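4. Preparing the work surface

Before you start to assemble the Hevia yogurt maker, choose the place where it will stand. The fermentation takes many hours and the unit must not be moved in this time, so please choose the place with care.

4.1 Choosing the place

1. Put the unit on a flat and level surface. If the surface leans to one side, the yogurt will set with a slope in the jars.

2. Keep a free space of 6 inches on every side. The warm air leaves the unit through the slots in the back wall.

3. Keep the unit away from open windows, fans and the top of the refrigerator. Small vibrations during the night make the yogurt thin.

Note: The unit takes 720 watts only during the first warming. After this the power goes down by itself. Do not use an extension cord together with a kettle or toaster.

4.2 Cleaning the surface

1. Wipe the surface with warm water and a little dish soap, then dry it with a clean cloth.

2. Look at the surface from the side, against the light. On a light-colored tabletop small dark specks are easy to find – on dark stone you may need to feel with your hand.
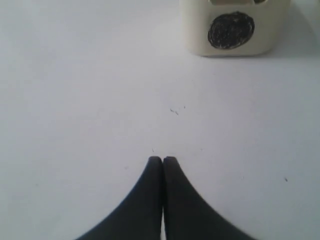 4.3 Filling the jars

1. Rinse the jars and lids with boiling water and let them cool down on a rack.

2. Pour 800 ml of milk into the mixing jug. The milk should be at room temperature.

3. Add 3 spoons of plain yogurt and stir slowly. Do not use a whisk, it brings too much air into the milk.

4. Fill the jars up to the line and place them in the unit without lids. Close the big cover.

Caution: Never pour milk directly into the heating base. If this happens, pull out the plug and wait until the base is cold before you clean it.

4.4 Starting

Press the Start button one time. The green lamp blinks while the unit is warming and then stays on. If it continues to blink after one hour, see section 7 – the cover is probably not closed well.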